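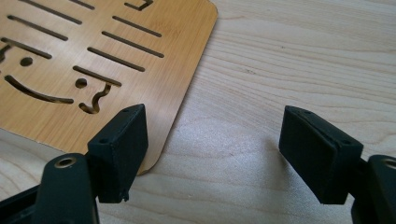 Bamboo panel on the table, gripper fingers open.

How many demos for picking up a thin flat panel? (hand-held gripper)
Posted by Ikness in Teaching by Demonstration

Hi all! I'm teaching an arm to pick a thin bamboo panel up off a wood table and set it down again, and I'm having a ball with it. I record with a two-finger hand-held gripper, then train overnight. The panel has slots, a couple of round holes and a smile cut through it, so it makes me happy every time I look down.

I have 81 demos so far. The arm gets to the right spot nearly every time, which thrilled me! Then it closes too high and comes up with nothing, or it pushes the panel across the table like a hockey puck. When I do it by hand I slide the panel over the table edge a little and pinch it there, but sometimes I just go for a corner. Do I need more demos, or different ones? And do the cutouts matter? Could I teach it to grab through a slot?

3 replies

Gonia
More! I had 1,170 for a cup task and it worked great. Just keep recording, it's fun once you get in the rhythm.

Zedness
Oh, I love this problem! Flat things are so much harder than cups, and you're closer than you think. I'd stop adding to the pile for a minute and look at what's in it. You said you sometimes slide to the edge and sometimes go for a corner. Those are two separate skills, and with 81 demos the policy may well be blending them: it starts down for a corner, then begins to slide halfway. Your hockey puck sounds exactly like that.

Pick the slide. Put the corner grabs in another folder (don't delete them, you may want them later) and record a fresh batch where you do the same four things every time: touch down on top with one finger, drag toward the table edge, stop with a bit of panel hanging over, then come around and pinch. Pause for a beat before the pinch. I was rushing mine, and those short pauses cleaned up my closing height more than anything else I tried.

Change the starting spot a lot, though! Turn the panel, flip it, start it far away and close up. 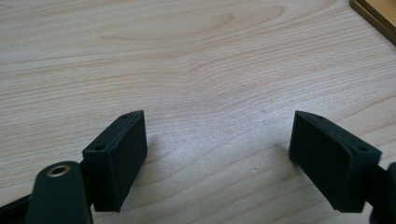

Starting positions are where I'd spend a whole Saturday if I were you. Most of us lay the object down right between the fingers and hit record, so the policy never learns to go looking for it. Try some starts with the gripper open over bare table and only one corner of the board showing at the upper right, then do the same for the other sides. The first second of the demo becomes a search, and you'll see the arm get much calmer about it. Watch the grain as well. A table with a big oval swirl in it, in a wood tone not far off the board, gives the camera plenty to latch onto that has nothing to do with the job, so throw a plain cloth down for part of the batch.

As for the slots, I'd leave them for later. Standard pads are chunky, and a narrow slot wants a thin hooked tip. Would be a fantastic second project!

Henríquez
Agree with the reply above about one strategy. Two small things from me. Check how far your pads are from the table when you close. On my setup, hand and arm disagreed by 2 mm, which didn't matter for blocks and ruined everything flat. Redo the calibration before you record again. Also keep a few recoveries, where you miss on purpose, back off and try again. I mixed in 11 and the arm started fixing its own misses, and I cheered out loud.

Ikness (original poster)
Wow, thank you! Sorted my folder this evening and it's almost an even split between slides and corners, so that explains a lot. Calibration tonight, new batch tomorrow, all slides. Gonia, I'll get to your number someday!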